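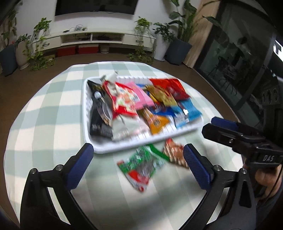

Figure 7.1 Two snack packets on a tabletop, one green with red and white printing, the other brown and red.

Chapter 7
Packaging and the Consumer

Most packaged food is chosen quickly. A shopper standing before a shelf seldom reads every panel of a label, and the colour and shape of a packet often do the first part of the selling. Packaging must nevertheless satisfy several demands at once. It protects the product from moisture, light and rough handling, it carries the information required by law, and it sets one maker's goods apart from those of its neighbours.

This chapter examines how those demands are balanced. Section 7.1 reviews the main flexible materials and the ways in which they are sealed. Section 7.2 considers labelling, including the order of ingredients and the statement of net weight. Section 7.3 turns to serving sizes, with particular attention to the practice of listing nutrients per 100 grams so that products sold in different sizes may be compared.

The case study at the end of the chapter follows Kadside, a regional maker of roasted nuts, as it redesigned its 200-gram packet. Its packaging manager, Trinidad Yap, had received complaints that the storage advice was printed too small to read. Students should return to Table 2 in the previous chapter before attempting the case.

Key terms
barrier film
best-before date
headspace
net weight
secondary packaging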